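Rirnness Wrist Kit: camera mount and recording box for small arms

Made by us at Zelen, shipped from the Luvmont workshop
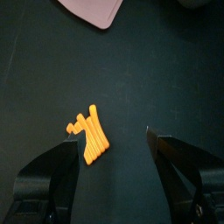
I built the first Rirnness kit for myself, if I'm being straight with you, and only later did it turn into something we sell. I was recording examples for a grasping model and my overhead camera kept losing the part at the exact moment I cared about it, so I moved the view down to the wrist and never went back. With both fingertips in the shot you can judge how the part sits between them before you close. Take the little orange ribbed piece: it's nearer the left finger than the right, and the left tip already covers a corner of it. I love frames like that! A person driving the arm sees the offset and can fix it (or not), and either way the model gets to learn from a grasp that didn't start out perfectly centered.

What you get

Wrist mount, camera, cable clips, recording box, foot pedal and the hex key you will lose. The mount goes on with 3 screws and there are 2 cable lengths in the bag, short for desktop arms and long for anything bigger. Power supply is included, monitor isn't.

How it records

Tap the pedal to start, tap again to stop, hold it down to throw the take away. I argued for a button on the box and Hina Zaidi argued for the pedal, and she was so right that I've stopped bringing it up. Both your hands stay on the controls! Each take saves the video, the joint positions and the finger opening together on one clock, and you can add a short note afterward (I mostly type things like "slow" or "came in from the side").

The box holds back nothing you discard by accident, so please, copy your good takes off at the end of a session. I lost 19 of them one evening in June and I'm still a bit sore about it.

Setting up your table

A dark matte surface is my favorite for bright parts. Scuffs are fine, leave them in. I also like to leave other things lying around the work area once the basic grasp is going well, and to shift the part and turn it between takes. If every take starts from the same spot you'll get a model that's brilliant at that spot.

Will it fit my arm?

There are 11 adapter plates in the range now, and Sơn Vi draws new ones when people send in their flange measurements. Sasaki grippers need the taller plate, so pick that one when you order. If your fingers are very wide, tell us, and we'll tilt the mount a little so the tips stay in view.

Questions go to Imelda Policarpio at the front desk, who'll pass the fiddly ones on to me. Mornings are best.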